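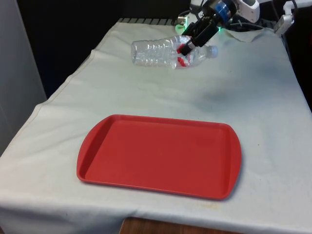 Clordale Rules

The Clordale Rules are a short code of good practice for tabletop trials with robot arms, in which a machine picks up, turns or places everyday objects. They were drafted in Clordale by the Baert laboratory and the software firm Cendix, and adopted on 11th July. For such a small document they have had a wonderfully wide reach, and many groups now print them on a single sheet and pin it up beside the table.

Background

Early trials were hard to compare. One group would report a success when the gripper touched the object, another only when the object was standing where it belonged. Baert went back through 3000 logged attempts and found that many of them could be scored either way. The rules grew straight out of that discovery!

Main provisions

The code has five sections. The best known, on starting states, asks that the position of every object be written down before the arm moves, including which way a bottle's cap points if the bottle is lying down. Damaged objects may be used, and a dented bottle is welcome as a harder test, but the damage must be recorded and the same object kept for the whole series.
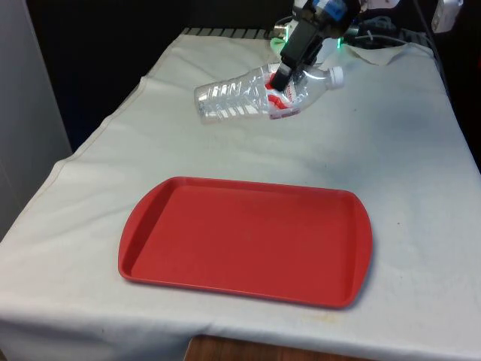
Femke Vandenberghe has argued that the section on contact is the real heart of the code, and that a touch should never earn more than partial credit, however promising it looks in the log. Her reading was taken up in the second edition, published in January, which gives touch, grip, lift and release a separate line each on the score sheet.

Scoring and release 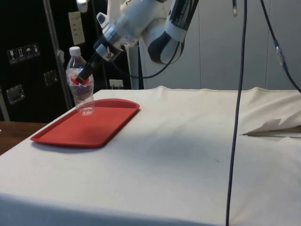
Scoring under the rules ends with the release, and this is where the code is at its most delightfully exact. An object counts as placed only once the gripper has let go and moved clear. A bottle that is upright on the tray with the fingers still against its side, for instance, is entered as "held," even if it looks perfectly steady. The operator then waits four seconds before marking the result.

Use and criticism

The Zarnard workshops teach the rules to beginners, usually in two sessions. Sylvie Thibodeau has called the wait before marking too short for tall objects, and a longer one is under discussion for the next edition. Soft goods such as towels are not covered.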